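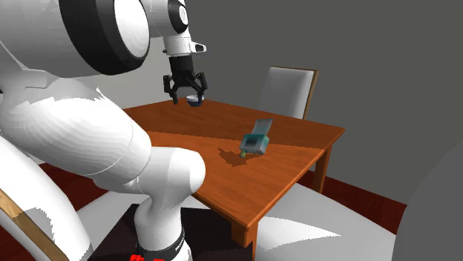
Figure 4. A small blue bowl with a white inner rim on a wooden table (computer rendering).

4. Does the size or colour of the bowl change how much people eat?

The claim that people eat less from small bowls has been repeated so often in diet leaflets and canteen guidance that it is now rarely given a source. The claim about colour, that blue tableware in particular puts people off their food, has travelled further on even less. We set out to look at both with the same rules for inclusion, and we came away doubtful about the first and unable to find much of a case for the second.

Our search left 35 studies in which adults served themselves or were served from bowls of at least two sizes, and in which the food eaten was weighed. Between them they covered 3,279 people. Of these studies, 18 reported less food eaten from the smaller bowl. Put that way the result sounds like modest support, and it has been presented as such in earlier reviews. It looks weaker once the studies are read one at a time.

The first problem is what was measured. Several of the studies in the favourable group weighed the food served and treated it as food eaten for anyone who sent back an empty bowl. Second helpings were often not allowed, or were allowed and then left out of the main table. A person who fills a small bowl twice has not eaten less than a person who fills a large one once, yet under the scoring used in the Wimen canteen study the two would have been recorded quite differently. The authors of that study mention the point in a footnote and do not return to it.

The second problem is the setting. Most of the work was done in university rooms at lunchtime, with students who had been asked to skip breakfast. They ate alone, from a fixed menu, usually pasta or soup. We are asked to believe that what happens there will carry over to a family supper or a works canteen, where people talk, share dishes, arrive at different times and know what they usually have. The Dredside household study is the only one in our set that followed people at home for longer than a fortnight. It found a small drop in the first few days among those given the smaller bowls and no difference after that. Diaries kept by the households suggest a dull explanation: by the second week a good many of them had gone back to using their old bowls for anything they cared about.

Third, bowl size was seldom changed on its own. The small and large bowls in the Clurnonness trials also differed in depth, in weight and in the width of the rim, and the spoons were swapped at the same time. Any of these might matter. A deep bowl hides how much is in it, and a heavy one may feel fuller than it is. To credit the whole difference to size, when four things were altered together, is generous.

On colour the evidence is thinner still. The usual argument is that few foods are blue, so a blue bowl makes its contents look less inviting. A second argument, which tends to be used by the same writers, says that strong contrast between food and bowl makes the portion easier to judge, and so people take less. These two accounts do not predict the same things. A bowl with a blue outside and a pale inside, for instance, ought to have little effect under the second account, as the food is seen mostly against the inner surface, while the first account does not say which surface counts. None of the papers we read tested the two against each other. Most used one blue bowl and one white bowl, found a difference or did not, and chose the account that fitted.

The Tiongson catering report is often cited as the exception. We could obtain only the summary. It gives a fall in leftovers after blue bowls were brought in across the firm's sites in August, but it does not say how leftovers were weighed, and the menu appears to have changed in the same month. Lighter summer dishes would produce less waste in a bowl of any colour. We left the report out of the pooled estimate and would advise others to treat it with caution until the full figures are released.

We do not claim that bowls have no effect on eating. A short-lived effect of size among hungry people eating alone is quite possible, and the better laboratory studies are consistent with it. Whether it would survive a month of ordinary meals is a separate question, and the one household study that looked gives little reason to expect so. Section 5 turns to serving spoons, where the samples are smaller but the foods were at least weighed in the same way throughout.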